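Diario de producción, miércoles

Se deja constancia de las gestiones realizadas durante la jornada previa al concierto de Cumov en la sala Zivora, así como de las incidencias registradas en el acceso de artistas y en la prueba de sonido.

La apertura de oficinas se efectuó a las nueve. La primera comunicación recibida procedía de la representación de Clodagh Mac Giolla, cuya actuación abre el programa, y solicitaba adelantar su prueba a las cuatro de la tarde. Se accedió a lo solicitado y se notificó el cambio al equipo técnico. El señor Mirsad Hodžić, responsable de sonido de la gira, manifestó su conformidad por escrito, con la única reserva de que los monitores de escenario no se desplazaran una vez ajustados.

El aforo autorizado es de 469 personas. Al cierre de la taquilla de mediodía constaban 400 entradas vendidas, cifra que esta dirección considera satisfactoria para una noche de agosto entre semana.
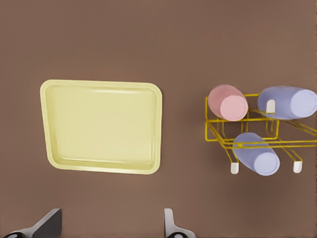 Bandeja amarillo pálido sobre fondo marrón.

Por la tarde se presentó la dificultad principal del día. El vehículo que trasladaba los instrumentos de Cumov, contratado a la firma Rotico, llegó al callejón posterior con dos horas de retraso y encontró ocupado el espacio de descarga. Se solicitó la retirada del turismo allí estacionado, cuyo titular compareció al poco tiempo y presentó sus disculpas. Resultó ser un seguidor que aguardaba la llegada del grupo desde primera hora con la esperanza de obtener una firma en la funda de un disco. El grupo firmó la funda. Yo mismo conservo una parecida, de mis años de estudiante, y no me pareció oportuno elevar queja alguna.

La prueba de Clodagh Mac Giolla transcurrió con normalidad. Interpretó cinco piezas completas, entre ellas una canción sin acompañamiento que no figuraba en el repertorio remitido. El personal de barra interrumpió el montaje para escucharla y no se consideró necesario llamarle la atención.

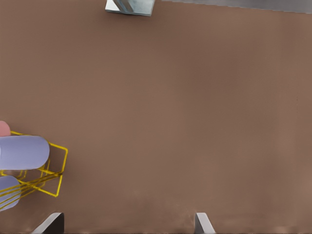 La prueba de Cumov comenzó con demora y hubo de limitarse a lo esencial. El señor Hodžić detectó un zumbido en el canal del bajo, atribuido en un principio a la mesa y finalmente a un cable, que fue sustituido. Queda pendiente remitir a Amato, proveedor del equipo, la relación del material defectuoso.

Las puertas se abrirán mañana a las ocho. Se ha recordado al personal de acceso que las acreditaciones de prensa no autorizan la entrada a camerinos, extremo que dio lugar a malentendidos en la visita anterior del grupo. La hora de finalización pactada con el ayuntamiento es la medianoche, sin prórroga.

Abandoné la sala a las once y cuarto. Desde la calle se oía todavía el piano del vestíbulo. Mañana debe llamarse al afinador antes de las diez.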